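Dernière mise à jour : juillet

Planification de trajectoire : le planificateur refuse toute solution au-dessus d'un boîtier de PC ouvert, alors que le bras passe à la main

Bonjour,

Je travaille sur une cellule d'assemblage / désassemblage de PC : prendre le processeur sur son support, le poser dans le socket, même chose ensuite pour la barrette mémoire. Le bras est piloté par Wellus, la carte d'occupation vient du module Vamevley, caméra de profondeur fixe. En guidage manuel, aucun souci pour amener les doigts au-dessus du socket. En automatique, sur 243 essais lancés depuis lundi, 155 s'arrêtent avant tout mouvement avec « état final en collision ».

Le support technique m'a répondu de réduire la marge de sécurité et de passer au planificateur « intelligent » Komov, en option payante. J'ai essayé la version de démonstration : même message, mais avec un joli score de confiance à côté. Je veux bien croire aux miracles, mais j'aimerais d'abord savoir d'où vient la collision. 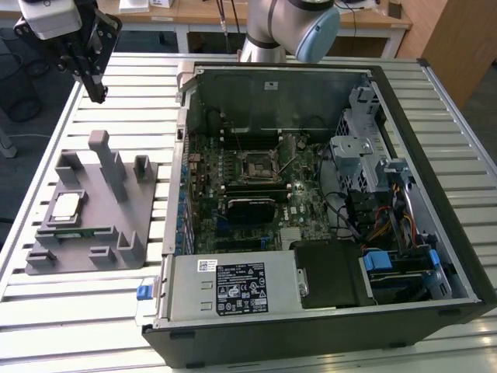 Le réglage actuel : voxels de 6 mm, marge par défaut, boîtier déclaré comme un seul obstacle issu du nuage de points. Le modèle CAO du support imprimé est chargé à part. Dans la visualisation, l'intérieur du boîtier est rempli de voxels occupés jusqu'à mi-hauteur, surtout du côté de la cage à disques perforée, et il y a aussi un paquet qui flotte au-dessus du socket, là où le levier est relevé. Le montant central du support, celui dont le haut est recourbé, apparaît en double : une fois par la CAO, une fois par la caméra, avec un petit décalage. Est-ce qu'il faut filtrer, baisser la résolution, ou tout modéliser à la main ?

Afia Addo

Réponse 1

Désactive la vérification de collision sur la fin de l'approche et descends lentement. Chez nous ça marche très bien.

Réponse 2 (retenue par l'auteure de la question)

Ne désactivez rien pour l'instant, il y a deux problèmes mélangés.

D'abord le montant en double. Si la CAO et le nuage ne se superposent pas, c'est la calibration caméra-base qui est à revoir, et aucun planificateur ne compensera ça, payant ou pas. Refaites-la avec des poses bien réparties en orientation. Ensuite, soustrayez du nuage tout ce qui est déjà connu en CAO, avec une petite dilatation, sinon chaque objet existe deux fois.

Pour l'intérieur du boîtier, les surfaces métalliques et les tôles à trous donnent une profondeur très bruitée. Vamevley garde un voxel occupé tant qu'il n'a pas été revu libre un certain nombre de fois – et au fond d'un boîtier, avec une seule caméra fixe, il ne l'est jamais. Regardez le paramètre qui traite l'inconnu comme occupé. Chez moi, il était actif par défaut et la documentation disait le contraire.

Ce que je ferais : un modèle grossier du boîtier en quelques boîtes (parois, alimentation, cage, carte mère), recalé par la caméra au début du cycle, et la carte d'occupation réservée à ce qui est hors du boîtier. Le levier du socket, je le mettrais en capsule fine dans son état ouvert, avec un second modèle pour l'état fermé. Les câbles restent un vrai problème. Je leur donne un volume interdit large et tant pis pour l'espace perdu.

Puis testez l'état final seul, sans planification. Si la pose de dépose est déjà en collision dans le modèle, c'est inutile de relancer 172 fois la même requête avec des graines différentes.

Réponse 3

Ishida a un filtre de points isolés qui nettoie pas mal les reflets. Jamais testé sur un boîtier de PC, par contre, et il a tendance à manger les objets fins. Donc prudence avec votre levier.

Commentaires

AfiaAddo : Calibration refaite, le doublon a disparu. L'inconnu était bien traité comme occupé. Il reste des échecs près des câbles, je n'ai pas encore fait les boîtes.

pbm_31 : La réponse 1 est dangereuse, un doigt dans un socket ouvert et la carte mère est bonne à jeter.

lecteur_tardif : Quelqu'un a des chiffres sur Komov hors de leurs propres vidéos ? Je n'ai rien trouvé.

AfiaAddo : Non plus. Je leur ai écrit mardi – pas de réponse.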